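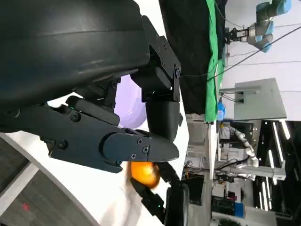 Stores > Josstead > Trading Group > Minutes

June
Posted by the minutes secretary, Josstead

1. Fall range. The Matlala proposal for men's outerwear was tabled again, with a new cover sheet and the same prices. Matlala wants the store to take the whole line in black, with a narrow green trim as the only color. The meeting was not persuaded. It was said that black with one small point of green looks fine on a gripper, where the green is a thin light and the rest is plates and screws, but a customer paying for a winter coat will want to see where the money went. Matlala's claim that the trim "drives repeat visits" came with no source. Agreed to ask for one, and to order nothing until it arrives.

2. Spring sell-through. Josstead sold 1149 pieces out of 2194 received. The written report calls this "a healthy base." The meeting asked what an unhealthy one would look like and got no clear answer. Linen shirts did best. The pleated pants did badly in every size, as was predicted in this room when they were ordered. Markdown on the pants to start this month. The word "healthy" to come out of the report before it goes to Clarkness.

3. Colors for the front window. Two layouts were shown. The first is all pastels. The second puts one pale color next to black and leaves the background white. Preference was for the second, mostly on cost. Doubts were raised about whether anyone on the sidewalk notices the difference, and the door counter can't settle it while it also counts staff going out for lunch. 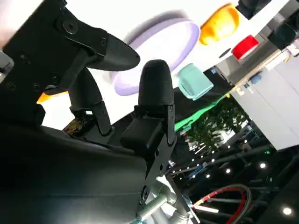 Lavender and black, white background.

4. Tutola loyalty app. The trial has been running at two stores. Tutola's summary says members spend more than other shoppers. It was pointed out that people who already spend a lot are the ones who sign up, and that this was raised last time too. Tutola has offered a longer trial at the same fee. Declined for now. Will look again if they can show what the same customers spent before joining.

5. Fitting rooms. The left-hand door still sticks. Quote received, considered high, second quote to be obtained. The new hooks are too low for long coats.

6. Returns. Clarkness proposes cutting the returns window and says customers "won't mind." The meeting thought they would. Carried over.

7. Any other business. A request to play music in the stockroom was left to the shift leads. The meeting closed at 4:40 p.m. Next meeting to be set once Matlala replies.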